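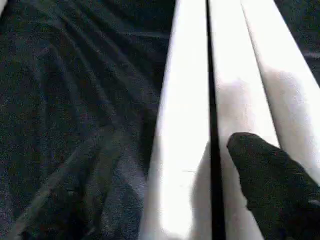

Wrist camera, Lodska cell. One finger over the white strips.

About Bridden

Bridden looks after one robot cell. We set it up, clean it, repair it, and write down what went wrong. The cell is called Lodska, after the street our first shop was on, and it has two arms, a camera on the wrist, a camera up high and more cable than any of us would like.

Most companies in this business will tell you on their About page that robots are about to change your life. We have been reading that sentence for a long time. Our own view is that a robot is a machine with a lot of joints, that every joint is a place for something to work loose, and that the person selling it to you will not be there when it does.

How we got started

Lodska was switched on for the first time on Saturday, October 13, 2018, and stopped itself before lunch. A cable had been routed on the wrong side of an arm. On paper the route was fine. With the arm at full reach the cable pulled tight, the controller saw a load it didn't like, and everything froze. We moved the cable, wrote a note on a card, and that card became the first entry in the repair log. The log now has 262 entries. More of them concern cables than motors, and we no longer find that surprising.

The business came out of the log. Baloyi, a tent and display maker down the road, was thinking of buying a cell of its own and asked to read it. They read the whole thing and then put the purchase off by a year. We still think that was the right call, and they are still a customer.

What we do

The work the cell does is handling work: poles, tubes, sheets, covers, things that fold. We took it on because it is hard on a machine. A steel block is the same shape every morning. A sheet of thin plastic has a new shape every time you breathe near it, and a demo that went well on a steel block tells you very little about it.

We do three kinds of job.

Setup. We lay out the floor, route the cables, mount the grippers and set the limits on each arm. We check the reach by moving the arms slowly through the far corners of the job with a person at the stop button. Simulation comes first and we don't trust it.

Care. Every 3,000 cycles the fingers come off, get wiped down and get looked at under a lamp. The wrist camera lens is cleaned at the start of each shift. Anything bolted on gets a dab of paint across the bolt head and the part beneath it, and if the two halves of the mark no longer line up, the bolt has moved.

Repair. If a part has failed once, we replace it and note it. If it has failed twice, we stop and ask what is really breaking it. The second failure is usually where we learn that the first repair was a guess.
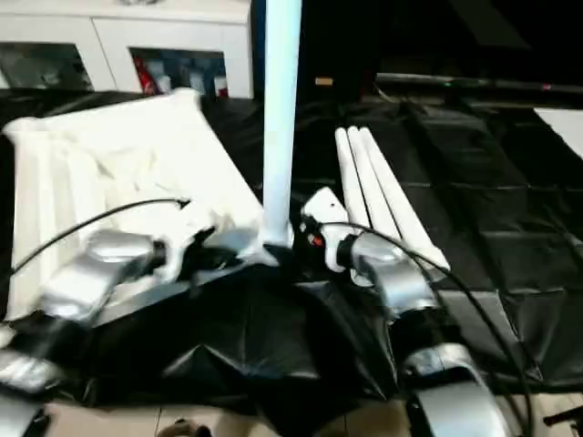

Both grippers at the foot of the pole, three tubes lying to the right.

On the floor

Glare is a running argument here. A glossy black sheet throws light back at the camera in streaks, and white parts can wash out until their edges are hard to find. We have been sold two lighting kits that were supposed to end this. One is in a cupboard. The other helps a bit, in the morning. What has worked better is plain and slow: take wrist camera pictures of the real parts on the real sheet, look at where the edges get lost, and change the exposure before touching anything else.

The wrist view also catches small things the high camera misses. A stray fiber on a white part can look like a seam to software that was told to look for seams. We wipe parts down before a setup run and go over them again when a pick goes wrong for no clear reason.

Then there are the cables. We leave slack in them so the wrists can turn, and slack hangs, and what hangs will sooner or later find a corner to catch on. Each loop gets checked by hand with the power off: arm in, arm out, wrist all the way over, then back. Tidy bundles look good on a tour. We've cut a fair number of them open.

What we don't claim

We don't claim the cell runs on its own. It runs with a person close by. We keep no uptime figure on this page, for the simple reason that we have never seen two shops work one out the same way. If a vendor gives you theirs, ask what they count as down. Ask if a stop to pick a dropped tube up off the floor is in there.

We don't sell robots. We take no fee from anyone who does. We were offered one in our first January and turned it down, partly on principle and partly because we'd have had to recommend the thing.

We also use Hitora, our own checklist program, and we'd rather you heard its faults from us. It is ugly. It makes you type the name of the part in full. It will not let you close a repair until somebody other than the person who did it has run the arm through its full range, and people grumble about that most weeks. You can ask for a copy, and there is no charge, and there is no help line either.

Visiting

You can come and see Lodska. We'd ask you to bring the parts you want handled, the worst ones you have, bent or creased or whatever they look like at the end of a long day. We will try them in front of you. Some visits end with a plan for a cell. A good many end with us suggesting a better table and a second pair of hands, and we bill those at the same hourly rate.

Please wear closed shoes, tie back long hair and stay outside the floor tape while the arms have power. If an arm has stopped, treat it as waiting. The log is on the bench by the door and visitors are welcome to read it, including the pages with coffee on them.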